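4.2 Surfaces, seams and the places where things get put down

When we began the household study we expected the interesting material to be in the drawers. Drawers have contents, contents have owners, and owners love to talk about them (Etenesh Gudeta once spent a whole Thursday afternoon on a single one in the Phùng home). What caught us by surprise was how much people had to say about the plain faces of their furniture: the fronts, sides and tops that hold nothing at all and get touched all day long.

Across the 4 homes we logged 1127 remarks about storage. Of these, 261 were about a surface or the line where one surface meets another. We had no code for such remarks in our first scheme, so Josué Pacheco and Odair Brandão went back through the transcripts and added 2, which we call "face" and "seam." A face remark is about color, grain, feel or wear. A seam remark is about an edge, a gap, a joint or a piece of trim. Where a speaker ran the two together, as they very often did, we coded both.

Face remarks were wonderfully rich. Streaky, mixed tones came up again and again as "forgiving," a word we heard in the Roma and Lakholm homes alike. One person in the Lakholm home told us she had stopped wiping her cupboard fronts every evening after moving from a white kitchen to a beige one, and that she felt she had been handed back part of her day! Others were less at ease. A mottled finish can leave a person unsure whether a darker patch belongs to the pattern or has been added by hands and time, and two speakers in the Imo home disagreed over one such patch for most of an interview. Neither of them got up to wipe it.

Seam remarks were shorter and more practical. People use a seam as a marker: my side, your side, the part we keep clear. Metallic trim was mentioned more than any other kind, partly for its brightness, which gives the eye something to follow across a surface that otherwise runs on in one color (Figure 3). It was also the part people most often said they cleaned first, and Mohsin Afridi's field notes have a lovely run of entries on the cloths, fingernails and old toothbrushes used for the job.

We do not read too much into the split between the homes, as the Roma household talked a great deal more than the others on every topic. Still, the pairing of a quiet face with a bright seam came up in all of them, and we return to it in Section 5 when we look at how shared shelves are divided.

Figure 3. Tan, streaky-grained panels on either side of a narrow metallic strip. A faint darker patch shows on the larger panel.

Page last modified: January, 16:42

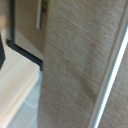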